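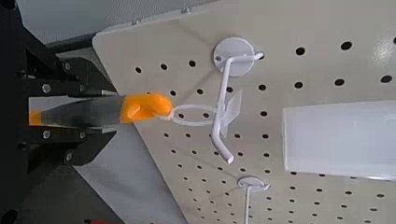

Notebook, June, bench side of the shop. The hook job is eating my whole month and I want to get it down before I forget which changes did what. Short version for Mwanaisha, who only reads the top of these entries: the arm can place a ring on a pegboard hook, I don't trust it yet, and please don't change the finger plates without telling me. Long version follows. The thing I keep coming back to is how small the target is. With the gray part clamped in the jaws and that orange rubbery piece sticking out of it, the white ring is a long way past the fingertips, and any tilt in the grip gets multiplied by the time you reach the loop. With the ring around the hook's arm, right by the stretch where the rod turns down, I also have that frosted label tab sitting just below and to the right, which is one more thing for the ring to catch on. I want to try a set of runs with the tabs off, just to find out how much grief they're causing.

So, the grip first. I've been running the fingers at the setting Ditte wrote down in May, and it's fine for blocks and cans and all the easy stuff. For anything smooth and longish I think it's on the light side. What I see (over and over, I have sat there with my chin on the bench watching it) is that the object goes in straight, the arm swings up toward the board, and somewhere in the swing the nose drops a hair. You'd never notice on a bin drop. On a hook it's the whole ballgame. I bumped the force up 10 percent and the droop got better but didn't go away.

Things I haven't tried and should:
a strip of thin rubber on the inside of both fingers
slower swing, same force
gripping farther forward so there's less hanging out the front

I suspect the last one is the real fix, but it means redoing the pick position, and the pick position is the one part of this that has behaved itself all month, so I'm being a coward about it.

Second, the approach. My first script came at the hook straight on, which looked sensible on paper and was awful in practice. The ring isn't presented square to the hook, it's lying nearly flat, so straight on you just push the hook's end with the side of the loop and everything bends a little and then lets go. Ping! Mwanaisha was on the other side of the shop and asked if I'd broken something (I hadn't). Now I bring it in past the tip, come back, and ride up the rod. Slower, uglier, works much more. There's a pause in the middle that I put in for debugging and have been scared to take out.

I did 50 runs in one go with the new approach last night and then stupidly saved the log over the old one, so I can't give a proper before and after. Writing that down here as punishment. New rule: the log name gets a time in it. Ditte has been telling me this for as long as I've known her.

Third, and this is the part I want opinions on. The wrist camera view is very oblique when the arm is close to the board. The holes are a lovely regular grid when you stand in front of it, and from the wrist they squash together toward the bottom and spread out at the top, and my hole finder hates it. It was locking onto the wrong row and being completely confident about it – off by one row, every time, same direction. I've switched to looking for the round base discs on the hooks and ignoring the holes until the last step. The discs are big and plain and they don't repeat every inch. Much happier.

The catch is white on white. Under the bench lights a white disc on a pale board is not a gift to anybody's software. Mid-afternoon it's good, after 10 at night with only the overheads on it gets flaky. I could put a dot of marker on every disc, and Mwanaisha has already said no, it'll look like measles. Might do it on the bottom hooks and see if she notices.
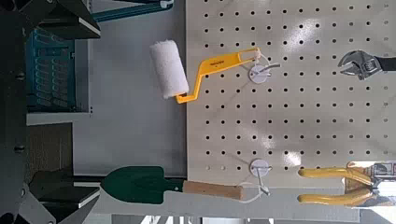 Ditte's other suggestion was to stop fussing over one object and get a real spread of shapes on the board, because right now I'm tuning for a single ring and fooling myself. She's right. A paint roller over a hook is a totally different problem from a trowel handle sitting in a wire loop. The roller has that crank in it, so where you grab it decides which way it wants to turn, and the weight is all at the fluffy end. The trowel I'm almost looking forward to! Long handle, rounded end, a loop to rest it in. The wrench and the pliers I'm leaving for last. Metal jaws are shiny and I've got enough trouble with reflections as it is.

Proposed order, cross out and argue as you like:
ring again, grip moved forward
trowel
roller
pliers
wrench, if anyone still cares by then

One mounting note while I'm here. The board flexes. Not a lot, but if I push on the middle with a thumb I can feel it give, and the arm pushes harder than my thumb. I'd like 2 more spacers behind it, and I have the right ones in the drawer marked Lonutov (ignore the label, that drawer is all odds and ends now). It'll take me 10 minutes with somebody holding the other side. Mwanaisha, if you're in before me, can we do that first? I don't want to recalibrate and then move the board.

Recalibration went OK, by the way. I did it 3 times and got the same answer on the last two, and I'm using that. The file is on the shop machine in the Prultdale folder along with the new approach script. The old script is in there too with "DO NOT" at the front of the name. Please do not.

To do before the next session: rubber strip, spacers, label tabs off, log names fixed, and ask Ditte for her notes on the slow swing. I also owe her a box of M3 screws – I cleaned hers out redoing a bracket and said I'd replace them, and that was in May.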